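Home | Reading notes | Archive | About

What the Hauksdóttir letters don't prove

September 26, 2025
by Bevan Wihongi

I spent most of August with the new edition of the Hauksdóttir letters, which Allness have brought out in one fat volume at 1100 pages. The reviews all repeat the same claim, that the letters "settle" who wrote the last chapter of her memoir. I don't think they settle anything.

The case rests on 9 letters to her publisher. In eight of them she complains about money, her knees and the post. In the remaining one she says she has "let P. finish the thing". The editor reads P. as her nephew and the thing as the memoir. Maybe so. She also had a neighbour whose name began with P, and that same winter she was trying to get a shed roofed.

The note on page 66 is where I lost patience. It tells us the nephew's style is "unmistakable" in the final chapter. Unmistakable compared with what? All he ever put his name to was a handful of book notices for Plikik, a magazine that rewrote its contributors so heavily that they grumbled about it in its own pages. I've read the notices. They sound like Plikik.

I'd like to see the drafts. The introduction says they are "held privately", and then moves briskly on to her childhood. 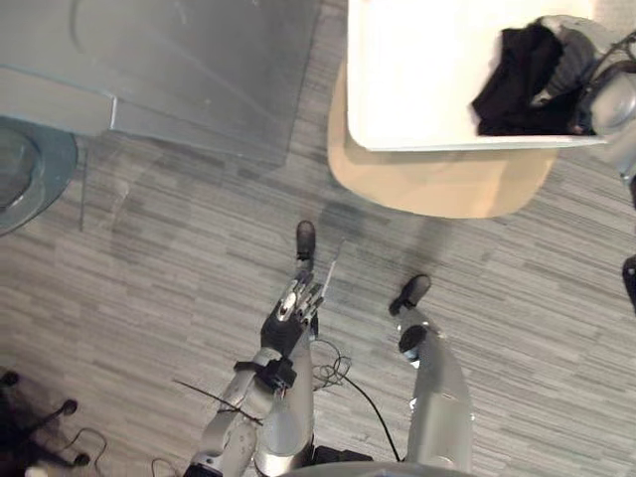 Replies to last month's post

Two readers wrote to say I was unfair to the Uvwood translation. One of them had a point: I quoted the first printing, and the line about the ferry was put right in the second. I've changed the post. The other says the flatness of the dialogue is deliberate. People say that about a lot of flat dialogue, and I'd want something from the translator before I believed it.

Comments are open again, but I read them before they go up.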